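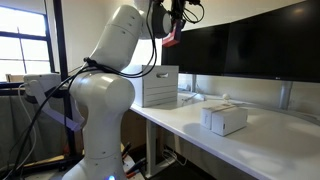 Setting up the Troltham desk arm: cables first, glory later

The Troltham arrives in two cartons with a quick-start card that devotes most of its surface to congratulating you. The card gets you to a powered arm in five steps. What follows gets you to a powered arm that doesn't rip its own gripper lead out on the first big reach, a stage the card skips.

I've had the thing for 33 days on loan from Atallah, the Canadian distributor, and have set it up three times. The first two don't count.

What you'll need

The arm, the gripper kit, the hook-and-loop ties from the small bag, a hex key that fits (the supplied one fits in spirit), and a desk you can reach from both sides. Budget an evening. Rami Saliba at Atallah told me an hour, but he has done it before and I suspect he enjoys it.

Step 1: Fix the base

Bolt it down before anything else goes on. Tighten the bolts in opposite pairs, a bit at a time, then go round once more. The base tolerates a slightly uneven surface. The software does not, and will tell you so in a grey box with no close button.

Step 2: Mount the gripper

Line up the notch on the wrist flange and push until it clicks. If it doesn't click, it isn't on, whatever the screen says. Hand-tighten the collar.

Step 3: Run the gripper cables

Leave a generous loop at the wrist, bring the cables back along the upper arm, and bundle them near the shoulder. From there let them hang in a long, lazy arc on their way to the controller. It looks untidy, and my colleague Maya Kanaan has offered several times to neaten it. Decline such offers. My neat version lasted until the first full shoulder rotation.

Step 4: Walk the joints by hand

Power off, brakes released, one hand under the upper arm because it is heavier than you think. Take each joint to its limits and watch the cables. Anything that goes tight gets another few centimetres of slack.

Step 5: Power up and set limits

Wait for the status light to settle, then open Limits and drop the speed to 24 per cent. The factory setting is 100, presumably chosen by someone standing in another room. Set the reach to 800 mm if there's a monitor or a wall you're fond of behind the desk.

Step 6: Teach one dull move

Pick up a small box, put it down, repeat. Save it under a name you'll recognize. I have a file called "test final 2" and no idea what it does.

Is it worth the money?

For a small lab, yes, if somebody on staff likes fiddling. The motion is smooth, the joints are quiet, and Atallah answers email, even on a Saturday. The Brondach is easier to set up but its gripper costs extra. Spare Troltham collars are sold in packs of 5, so draw your own conclusions about the collar.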